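Mutcombe guest house, walk-through 6th June
Done by me, with Ívar Hedegaard reading the list out loud

Smoke alarms, both floors - OK. The upstairs one chirped at me the second I got the ladder out (of course), so it has a new battery now.

Carbon monoxide alarm by the boiler - OK. Good until November next year, I wrote the date on the side in marker.

Fire extinguisher, kitchen - FAIL. Needle is in the red! I've ordered a new one from Clestell and moved the one from the garage in for now. Please don't move it back.

Stair rail - needs work. The bottom bracket wiggles. Ívar says two longer screws will fix it and I believe him, he did the porch.

Stair treads - OK, but I'd love fresh grip tape before it gets icy.

Water heater - OK. Set to 120, no drips, and the pan underneath is dry.

Outlets, bathroom and kitchen - 3 tested, all tripped and reset the way they should. Tester goes back in the blue toolbox, please.

Window locks - OK except the back bedroom, which sticks. I gave it some candle wax and it's better, still not great.

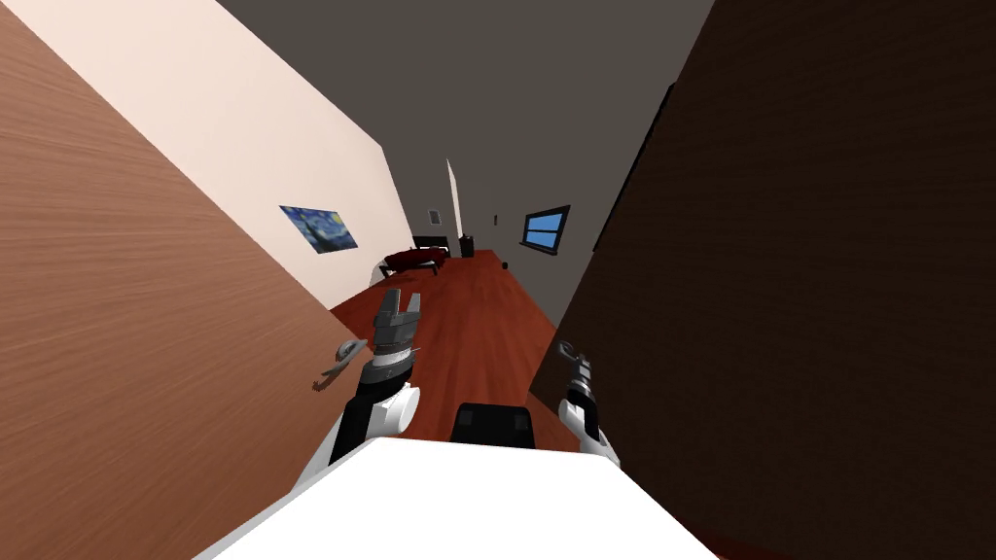
Interior doors - OK. Every one opens all the way and latches without a shove. I tightened any handle that had play in it, so if one feels stiff to you, that was me.

Exit path at night - OK. I tried it with the lights off and my phone in my pocket, and only hit my shin once. Parvaneh Shokri wants a plug-in night light by the stairs and I'm all for it.

First aid kit - restock. Out of large bandages, and the burn gel is way past its date.

Spent so far: $208, mostly the extinguisher. Receipts are in the Ondieki folder. Rail and grip tape still to do.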